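Planning next year's arm and hand purchases

Budget requests for next year close at the end of November, and ours is the largest single line the department has put in since the shop was rewired. Several people have asked what is in it and why it looks the way it does. Remedios Montes put the numbers together and I have tried to set out her reasoning in plain terms.

The request covers a second year of work on household handling: shelves, bins, small packages, the inside of a refrigerator. We have been doing this with hands that have separate fingers and with simple grippers, and the question was which of the two to spend on. The answer in the request is both, but unevenly. Most of the money goes to the hands, because that is where most of the repair hours go.

Parts that wear out are the first item. Last year we budgeted for the machines and treated fingertips and sleeves as supplies, the same way we treat tape and gloves. They were charged to the general supply line and it ran out in spring. This year they have their own line. Remedios has put down 40 spare fingertips and 8 fabric sleeves, split between the two bays. A sleeve takes a few minutes to change if it comes off cleanly. When it snags on a joint it takes most of an hour, and Siriporn Wannasri has asked that we order the longer cut from Jonero even though it costs a little more per piece. 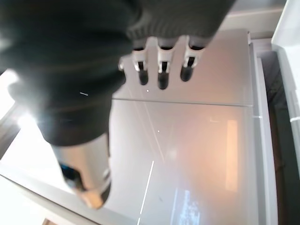
The second item is the service contract. Isent offered us two versions. The cheaper one means we ship a hand back to them when a joint fails and wait for it. The other one keeps a loaner on our shelf at all times. We went back and forth on this for a good part of the summer. The cheaper contract looks fine on paper until you add the days when a bay has power, people and a schedule but no working hand. Remedios went through the log and counted the idle days, and the loaner version came out ahead. That is the one in the request.

The third item is test surfaces. This one has drawn the most questions, so I will spend a little more space on it. Glass shelves, door bins and plastic rails are not expensive. The trouble is that we have been buying them one at a time, from whichever store had them, and no two orders match. A routine set up on one shelf has to be checked again on the next. The plan is to buy a single lot of identical panels from the supplier in Toledo and keep them in the back storage room. Freight on glass is high, and a single shipment saves us about 200 dollars compared with ordering by the piece. Please do not order shelves on a department card before the request is decided.

Fourth is floor space and power. We are not asking for new space. We are asking for two more circuits along the north wall and for the long bench to be moved. Facilities has already walked the room and given us a figure, and it is included. If the request is approved, the electrical work would have to be done before any new equipment arrives, so expect at least one Thursday with both bays shut down. Siriporn will post the schedule on the door.
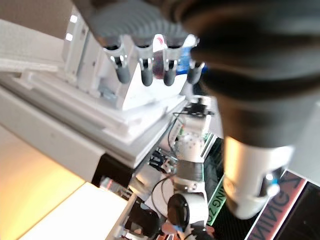 Hand and arm at work beside the white shelving.

Training time is the item we left out last year and should not have. A new operator needs several weeks before the results can be used, and those hours have to be paid from somewhere. Remedios has written them in as a separate line at the regular hourly rate. It makes the total look bigger than the old request, but the cost was there before. It was being absorbed by people staying late.

A few things are not in the request. There is no money for a mobile base. Selov sent a quote for one and it is a reasonable quote, but we don't have a door wide enough or a job that needs it. There is no money for new workstations, which will come out of the regular computer replacement cycle. We also took out the second set of lamps after Siriporn pointed out that the first set is still in its boxes.

There is a small reserve of 1,000 dollars for things we have not thought of. Last year's reserve went to cables and connectors almost entirely, so if you are planning a setup that needs unusual cable lengths, tell Remedios now and she will try to fold it into the main order.

The full spreadsheet is in the shared folder under Planning. The tab marked Draft is the current one, and the tab marked Final is from last year and should be ignored. Comments can go straight into the sheet or to Remedios by email. She would like them before the request goes upstairs, and she asks that you put the item number in the subject line.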